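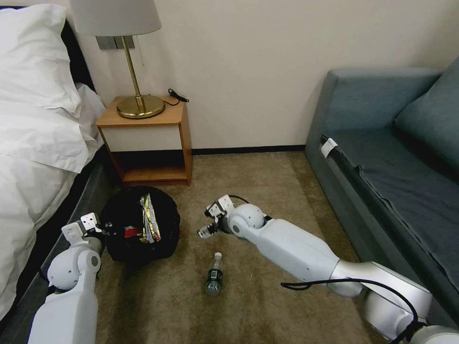

Visit report: room cleaning at the Pistero hotel

Date of visit: 6/4/25
Host: Lærke Eyvindsson, head of housekeeping

The Pistero has 100 rooms and a housekeeping staff of 17. Since February it has been trying out a two-armed robot from Thoroddsen on one floor of the building. I went to see how the work is divided and to ask the staff what has changed. Sales material was offered and I left it at the desk.

Start of the shift

The shift starts with a short meeting in the linen room. Room lists used to be printed and handed out. They now come from Cullura, the scheduling program, which shows each housekeeper which rooms are vacant and which of those the robot has been through. A room shows as "picked up" when the robot reports that it is done, but the housekeeper still has to look before accepting it. Lærke Eyvindsson said this was the first rule the staff asked for, after several rooms were passed with things still under the bed.

Linen is delivered by Pirex and arrives on carts, as before. Loading them is done by hand and will stay that way under the current plan.

What the robot does

The job it has been given is small: trash and loose items on the floor, in vacant rooms only. It does not make beds, clean bathrooms, dust or vacuum. I watched it in a standard room with a bed, a nightstand and a blue-gray couch, where the trash bin was out on the carpet with a foil snack wrapper showing at the top and a small plastic water bottle stood in front of it. Work like this is easy for a person and takes very little time in one room. Over a whole shift it adds up to a lot of bending, and that was the hotel's main argument for the trial.

Anything the robot can't sort is supposed to be left where it is. A bottle with liquid still in it counts as trash in a vacated room, but a full unopened one goes to the housekeeper to decide. Phones, chargers, jewelry, medicine and paper with writing on it must not be touched. Bent Grímsdóttir, who has cleaned rooms here longer than anyone else on the floor, wrote most of that list. She told me the first version from Thoroddsen had no entry for paper at all. "Guests leave a number on a scrap and call us about it the next day," she said.

Soft bins are harder for it than hard ones, I was told, and so are thin liners. The hotel has thought about changing its bins and has not decided.

Time

The standard allowance for a vacated room was 26 minutes before the trial, and it is the same now. Eyvindsson was firm about this. Management wanted to shorten it on the trial floor from the first week. She asked them to wait until the end of the trial, on the grounds that a housekeeper who has to check the robot's work and sometimes redo it hasn't been given any time back yet.

The staff I spoke to agreed that the time comes and goes. On a good day there is a bit more room for the bathroom. On a bad one they find the robot stopped in a doorway and have to call the desk, and the cart can't get past it. The robot is also slow. A housekeeper who finishes early can catch up with it, and then has to choose between waiting and doing the pickup herself. Most do it themselves.

What has changed for the staff

Two jobs have shifted. One housekeeper on each shift is now the robot contact, with training from Thoroddsen and a small addition to the hourly rate. That person starts it, moves it between rooms when needed, wipes down the grippers and writes up the stops. Grímsdóttir has the role on most mornings. She likes it, but said the write-ups take too long and the form asks the same thing in two places.

The other change is in how people work together. Housekeepers on that floor used to go in pairs, one on the bed and one on the bathroom. During the trial they have mostly worked alone, with the robot going ahead of them. Several people brought this up before I asked. They miss having someone on the other side of the bed, both for the company and because a duvet is quicker to do with two. Eyvindsson wants to bring the pairs back this summer and have the robot serve two pairs.

No positions have been cut. The staff have this in writing for the length of the trial, and they would like it for longer. I asked management what happens afterward and was told it would be discussed.

Back strain was named as a reason for the trial, but no record was kept before it started, so there is nothing to compare with. Two housekeepers said they felt less tired at the end of the day. Another said she noticed no difference, as the mattresses are the heavy part.

Points to follow up

Ask for the stop log, with causes.
Ask whether Cullura can show a room as "checked" separately from "picked up."
Get the do-not-touch list from Grímsdóttir for our own use.
Find out who pays if a guest's property is thrown away. Eyvindsson and the front office gave different answers.
Return once the pairs are working again.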